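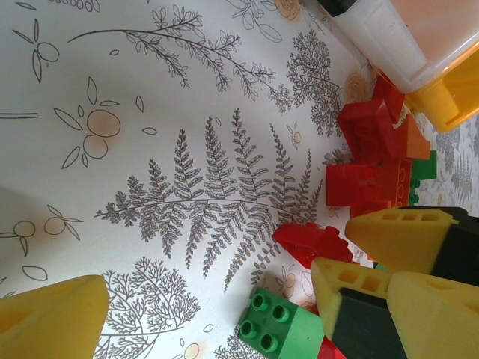

Toy blocks and a botanical print sheet, Hladun open day

Got to the Hladun open day late, bus trouble, so missed the welcome talk and went straight in. 15 January 2023, freezing, parking lot already full. Entry was free, coffee was not.

For anyone who hasn't been - Hladun is an old paper mill by the river, now split up between small firms. Solier has the ground floor and prints wrapping paper and shelf liner. Folevov is upstairs, bookbinding mostly. Clultier does the dyes, in the brick shed across the yard.

Started with Solier. Tour groups of 19, mine was full. Loud! Ear plugs handed out at the door, take them. The old press only runs for visitors now, the newer one does the paid work. Our guide said they hold on to 40 patterns at a time and drop the ones that don't sell. Plants sell. Fish don't, apparently, which is a shame, I'd have bought the fish. Leaves and stems in gray or dark green are the big thing for spring and the orders for May were already being packed.

Small shop at the end of the tour. Seconds in a bin, 6 dollars a roll, slightly off at the edges but fine for drawers. Bought two. Should of bought more.

Upstairs to Folevov. Much quieter, nice smell of glue. You can have a go at sewing a notebook if you wait, and I waited way too long. Mine came out crooked. The woman at the bench pulled it apart and showed me where I'd skipped a hole, very patient about it. They had a ledger out from the mill days, over 100 years old, pages still white in the middle. Wages, coal, one entry for a new goat. No idea.

Clultier was the let down. The shed was so packed I only saw the backs of coats, and the vat demo was done by the time I got near the front. Leaflets all gone too. Will go their first next time.

Food - soup stand in the yard, good, long line. Bring cash, the card reader kept dropping out. Restrooms only on the ground floor, behind Solier's shop.

Stairs are steep and the elevator is for freight, so call ahead if that's a problem. Next open day is in May, same hours, and they said the river path should be open again by then. Going back for the fish paper if they've still got any in the bin.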